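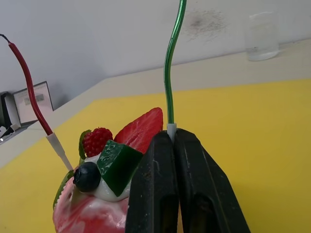 O bolinho falso, com o fio vermelho já espetado e o verde ainda fora

Oi, gente,

desculpem a demora, só agora à noite consegui sentar para responder ao Eliseo. Copio o trecho dele para quem não acompanhou o começo da conversa:

Eliseo Medrano escreveu:
> Pessoal, alguém já usou aqueles doces de mentira como base para porta-recado?
> Comprei um na Urnow e o arame não para em pé, roda sozinho e tomba
> com qualquer cartãozinho. Colo direto? Furo antes? E o chantilly falso,
> racha se eu furar? Preciso resolver isso para a mesa da festa de junho.

Eliseo, já passei por isso e perdi dois docinhos no caminho, então vai a experiência inteira! O meu é esse da foto, com a base em redemoinho rosa e branco, meio marmorizada, e as frutas em cima: o morango cortado atrás, a framboesa, o mirtilo na frente e um cubinho de gelatina verde-escuro que é a minha parte preferida (minha sobrinha jurava que era de comer).

Sobre furar: fure, sim, mas devagar. No primeiro usei prego quente e foi um desastre, derreteu a borda e ficou com cara de queijo. Agora faço com broca fina, girando na mão mesmo, sem furadeira. O creme branco dos meus nunca rachou desse jeito, mas já vi lascar quando a pessoa fura muito perto da borda. Eu deixo uma folguinha de uns milímetros e pronto.

O fio rodar é outra história. O que resolveu para mim foi a capinha branca de plástico na ponta, dá para ver na foto, na ponta do fio verde. Ela engrossa a ponta e segura bem melhor no furo do que o arame pelado. Se a sua peça veio sem, corte um pedacinho de capa de fio elétrico de casa e enfie, fica quase igual. Cola, só uma gota no fundo, e espere 8 horas antes de pendurar qualquer coisa. Eu sei que dá vontade de testar antes. Não teste.

Quanto às cores, gosto do vermelho do lado esquerdo, conversando com o morango, e do verde mais para o outro lado. Essa curva em S bem suave eu acho mais bonita que o fio retinho, e ainda ajuda a afastar um cartão do outro. A Elvia Barajas prefere tudo reto e já brigamos por isso aqui na lista, Elvia, não começa!

Ah, e o peso. Doce oco tomba mesmo, com cola ou sem cola. Se o seu for oco, ponha umas 5 arruelas por baixo e feche com feltro. Os que comprei na Clurnix vieram bem mais pesadinhos que os da Imeno e não precisaram de nada, mas a Imeno tem mais opção de fruta, aí vai do gosto.

Para a festa vou fazer 30, um por lugar, cada um com o nome do convidado num fio e o cardápio no outro. Ainda me falta decidir o papel: o de 180 g ficou pesado e o comum enrola na ponta. Alguém tem sugestão de papel que fique no meio disso e não custe uma fortuna?

Eliseo, me conta depois se o seu é oco ou maciço, que aí eu te digo o tamanho da broca.

Beijos a todos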